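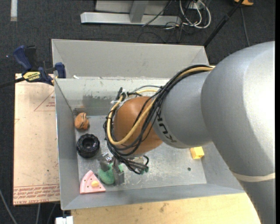 mossykettle wrote: I'd go metal every time for toy food, you can wipe it out in seconds and it doesn't go baggy like the fabric ones do. We've had fabric, we've had wicker, and I'm never going back to either.

Re: What do you keep the play food in?
January 24, 2019

plumduff26
Well that's one vote for metal then! I'm still dithering. We've got so much of the stuff now, the soft felty bits and the hard plastic bits and a whole wooden set from my sister, and it's all in one heap at the bottom of the wardrobe. I like the look of a plain grey bin, but my other half says it'll sound like someone dropping cutlery down the stairs every time a plastic carrot goes in.

mossykettle
He's not wrong about the noise lol. Ours has a tea towel folded in the bottom. Sorted.

oh_crumbs
Tea towel in the bottom is fine until it gets pulled out to be a picnic blanket, a cape, a bandage for the dog... We lasted 2 days.

I'm going to be the awkward one and say fabric. I've got two of the Dresadell cubes, the deep ones with handles, and they go through the wash when somebody's put a real banana in with the pretend ones (June, heatwave, I don't want to talk about it). A metal bin with a sharp rim at toddler face height makes me twitchy.

tinpot_tess
Rims are rolled on any decent one though? Run your finger round it in the shop. If it catches, put it back. Mine's a Vodura, rectangular, grey, very dull to look at, and there isn't a sharp bit anywhere on it. I've had it five years and it has been sat in, stood on and used as a boat.

oh_crumbs
Fair enough, maybe I've only met cheap ones. The one we had from the market had an edge like a tin can.

plumduff26
Right so roll test, got it. Next question while I've got you all. Do you split it up by type or does everything go in together? And what on earth do you class the pink slices as? I've got them down as watermelon on account of the dark dots, my daughter says cake, and the wedge with the pale oval bit in the middle isn't helping either of us.

mossykettle
Watermelon! Pink with dots, it's got to be.

gravyboat_28
Nope. I look at that pink wedge and I see something off a pudding trolley. What's the yellowy orange oval meant to be on a watermelon?? Pips aren't that big.

tinpot_tess
Could be dragon fruit. Could be anything, these sets are a law unto themselves. We've a brown triangle here that has been toast, pizza, a roof and "a hot one" and I've stopped asking.

gravyboat_28
A hot one 😂

Anyway, sorting. I did it by type for a bit, fruit in one, veg in another, "dinners" in a third, all labelled with little drawings. Looked lovely for an afternoon. Then I realised I was the only person in the house playing with it. Now it's soft things in one tub and hard things in another and that's as far as I go. The soft ones need a wash more often, so it saves me picking through.

plumduff26
Soft and hard, I like that. It's how they feel in the hand as well isn't it, and a small child can manage it without reading a label.

oh_crumbs
See I don't agree with splitting them at all. Mine like to dig! Half the fun is rummaging for the one thing you want. Mix them up, chuck them in, a squashy green thing next to a hard pink thing, that's a proper lucky dip. If it's all in neat rows they walk straight past it.

gravyboat_28
Yes but then it all gets tipped out on the floor to find the fried egg.

oh_crumbs
It's getting tipped out anyway. It's ALWAYS getting tipped out. You may as well save yourself the sorting.

mossykettle
I'm with gravyboat on this one, sorry crumbs. The trick for the digging is a shallow bin. If it's deep they can't see the bottom so out it all comes. Wide and low and they can stir it about with one arm. I swapped our deep Filtberg bucket for a low metal one and the tipping dropped right off. It hasn't stopped, I'm not claiming miracles, but I can get to the kettle without treading on a sprout.

tinpot_tess
Agree on wide and low. Also only fill it halfway. I keep the rest on top of the wardrobe and swap it over when they get bored, and they greet a plastic aubergine like a long lost relative.

plumduff26
How much do you keep out at once then? I did a tally last night when I should have been watching telly, and we've got 28 wooden pieces before I even start on the felt ones.

tinpot_tess
Ooh no idea, I go by whether I can see the floor of the bin. If there's bare metal showing in the corners it's about right, if it's heaped up then something goes back in the wardrobe.

wellyboots_n_all
Can I put in a word for washing the soft ones before they go anywhere new? Pillowcase, knot in the top, cool wash, then lie them flat on a towel. Don't put them on the radiator, my broccoli went crispy and never recovered. The knitted sort lose their shape if you wring them. The Petrauskas set I had off a neighbour says surface clean only on the label and I ignored that and lived to regret it, the lettuce came out the size of a coaster.

plumduff26
Oh no, poor lettuce. I've got a green one that's all bumpy and soft and I've no clue if it's washable, the label's been cut off. I'd hate to lose it, it's the favourite.

wellyboots_n_all
Damp flannel and a dab of washing-up liquid then, and leave it overnight. Test a bit underneath first in case the green runs.

gravyboat_28
And don't put it back in the metal tub while it's still damp!! Mine left a mark on the bottom that I've scrubbed at ever since. Bicarb helped a little.

oh_crumbs
*coughs* doesn't happen with fabric *coughs*

gravyboat_28
No, with fabric you get a mushroom farm.

oh_crumbs
Rude. True, but rude.

plumduff26
OK so I've measured under the window and there's room for something 26 inches long if I shift the bookcase along a bit. Going for one wide metal one, tea towel in the bottom, soft stuff at one end and hard stuff at the other, and crumbs can have the satisfaction of knowing it'll be mixed up by teatime. Has anyone found felt pads to stick underneath that stay put on laminate? The ones I've got on the chairs slide off after a week.

tinpot_tess
Get the screw-in sort for chairs, but for a bin I'd cut up an old rubber bath mat and stand it on that. It grips better and it deadens the clanging too.

wellyboots_n_all
Seconding the bath mat. And it's cake, by the way.

mossykettle
Watermelon!!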